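**Saneo Begins Home-Based Collection of Handling Examples for Its Urnia Learning System**

*Program will gather 2000 recorded tasks in private residences using a hand-held gripper*

January 3, 2019 – Saneo today announced the start of a home-based collection program for Urnia, the company's learning system for household robots. Under the program, trained operators will record everyday handling tasks in occupied homes with a hand-held gripper. The recordings will serve as the teaching examples from which Urnia learns to pick up, move and put away common goods.

The program follows a pilot that opened in October and produced 609 accepted recordings. Each was reviewed by Natari, the Saneo unit responsible for data quality, before being released for training. Saneo plans to bring the total to 2000 before the next version of Urnia is trained.

Work in the pilot was carried out in 15 homes. Operators used the furniture, lighting and table coverings already in place and made no changes to the rooms beyond clearing a safe place to stand. Tasks in the first group center on packaged food: sorting snacks into a box, taking them out again and setting single items down at a chosen spot on the table.
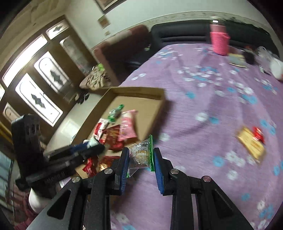

*A clear plastic snack bag held between the gripper's blue pads during a sorting task. Other snack packages lie in the open cardboard tray and on the tablecloth.*

Soft packaging was chosen as the opening subject for the program. Bags and wrappers change shape when they are gripped, and clear plastic can be difficult for a camera to separate from the surface behind it. Earlier versions of Urnia were trained largely on rigid blocks and cartons recorded on a plain bench at the company's Lloyd facility, and performed less well when given flexible goods.

The hand-held gripper allows an operator to complete a task at a natural pace while a camera mounted on the tool records the motion of the fingers and the surroundings. No robot needs to be transported to the home. A typical visit lasts 2 hours, including setup, and covers several tasks agreed upon with the household in advance.

Recordings in which an item is dropped or must be gripped a second time are kept and labeled separately. Natari will use them to study how operators recover from a poor grip. Recordings that are incomplete or too dark to review are removed.

Participating households sign a written consent form before any recording takes place and may withdraw at any time. Personal papers, mail and screens are put away or covered before work begins. Households may ask to review the recordings made in their home, and any recording they decline to release is deleted.

The next group of tasks will add folded cloth, kitchen containers and items stored on low shelves. Saneo expects to enroll additional homes for this work, with preference given to residences whose rooms differ in layout and lighting from those in the pilot.

**About Saneo**

Saneo develops learning software for robots that work in homes and small businesses. Its products include the Urnia learning system. Recording, review and training activities are coordinated from the company's Lloyd facility.

**Media inquiries:** Saneo Press Office, Lloyd facility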